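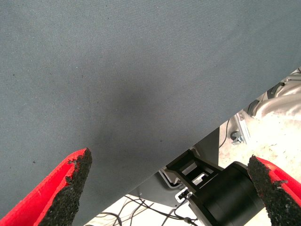
Friday, October 19, 2018

I finally got a copy of Trimgate, the second Onsri record. It came out on a small label called Felard in a run of 300, and I paid more than I should have. I had only heard it as a bad rip before this.

Onsri started as a rap duo with a live drummer. The first album was mostly loops. On this one they brought in a bass clarinet, vibes and a horn section, and the whole thing was cut in five days.
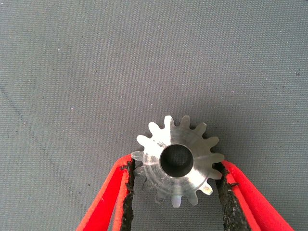 Side one is the stronger side. The opener, "Bretivent," is built on one drum pattern that never changes, and the horns come in a little later each time around. It makes me think of a metal spur gear, with narrow teeth spaced evenly all the way around and the hub in the middle. The rapping is low in the mix and you have to lean in for it.

Side two drags. There are two instrumentals in a row and the second one should have been left off.

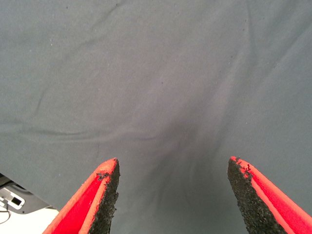

The last track makes up for it. It is just bass, brushes and one long verse, and it fades out before the verse is done. I played it four times on Sunday.

My copy is number 522, so either the run was bigger than 300 or somebody numbered them at random. A guy at the record store told me 600.
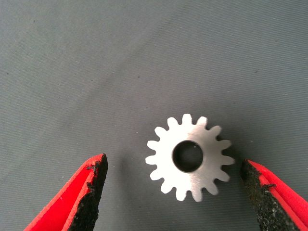 The sleeve has a split seam and there is a tick through the first minute of side two. I can live with both. I'm still looking for the 12-inch that came out that February.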